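How to clean a patterned vinyl floor with laundry soap (and what to do about the bald bits)

Macarena Jara, Kirkbridge
Updated 28/10/2025

Sheet vinyl asks very little of you. It wants a sweep, a wipe and to be left alone, and most of us manage one of the three. The laundry end of our place had gone without the middle step since August, so I finally got down there with a bucket and a bar of soap.

I used to buy a floor concentrate called Stulmont, which smelled like a dentist's waiting room and cost accordingly. These days I use bar soap. My neighbour Renato Urrutia put me on to it, and he's been insufferable ever since.

What you'll need

A bar of plain laundry soap
An old grater you've given up on for cheese
Two buckets
Two soft cloths or a flat mop
A dry towel
A kneeling pad, if you've had enough birthdays

Step 1. Choose your soap

Any mild bar will do. Skip anything gritty or heavily coloured. I like the see-through amber kind with the darker swirls in it, and the one I've got going has its selling points stamped across the front in Chinese: soft and kind to the skin, gentle care for the whole family. The floor is family at this point. Peel off any sticker before you grate, or you'll be fishing it out of the bucket later.
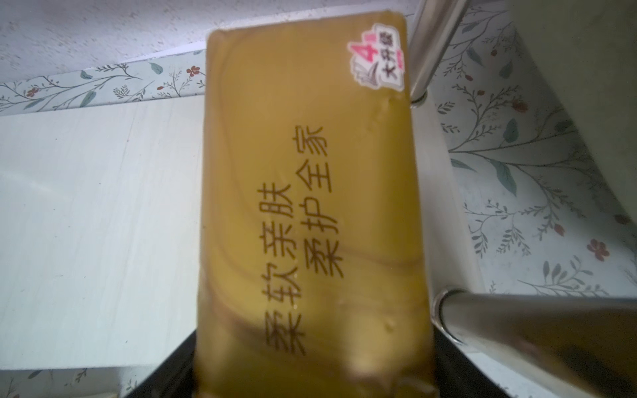 How much soap do I need for one bucket?
A level tablespoon of gratings to half a bucket of warm water is plenty, and more than that leaves a film you'll be rinsing until Christmas.

Step 2. Mix it

Grate the soap into a jug, pour over a cup of hot water and stir until it dissolves. Tip that into the first bucket and top up with warm water. Fill the second bucket with clean water. Put the bar somewhere it can drain, or it will turn to jelly and glue itself to the sink.

Step 3. Clear and sweep

Move whatever will move. If you have a rack with a low bottom shelf, don't pretend the floor stops where the shelf starts. Sweep under it with a hand brush. Grit is what scratches vinyl, so this step matters more than the washing.

Step 4. Wash in small patches

Wring the cloth until it barely drips. Do an area the size of a bath mat, rinse it with the second cloth, dry it with the towel, move on. The whole room took me 60 minutes, 13 of which I spent scrubbing at a bud that was part of the pattern. Busy botanical prints hide dirt beautifully, then make you look a fool when you try to remove it.

Step 5. Go easy on the worn spots

Where the printed layer has flaked, the white underneath shows through and no amount of soap will bring the flowers back. Dab these spots, don't rub, and never work a scourer along a lifting edge. Dry them first. 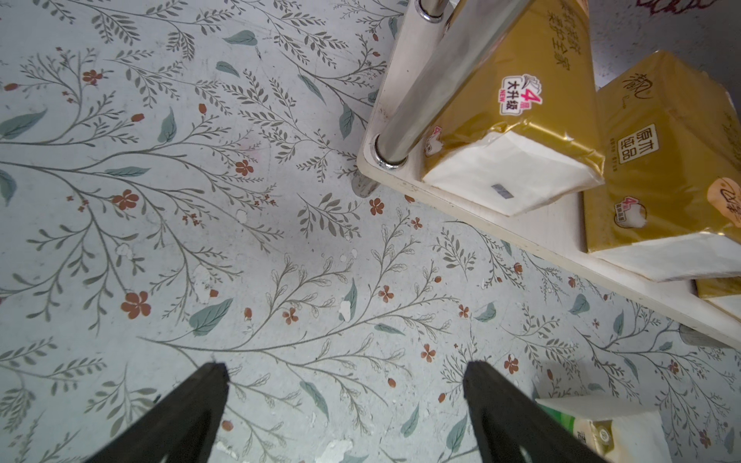

Orange flowers, teal leaves and the white patches where the print has given up.

Step 6. Patch or put up with it

Leave the floor for up to 72 hours before you try any touch-up paint or sealer, longer if the weather's muggy. Test it on an offcut if you kept one. For a bigger patch, a mat is cheaper than a repair – and a good deal cheaper than a new floor, which Carrasco Flooring quoted me at $598 before underlay. I bought a mat.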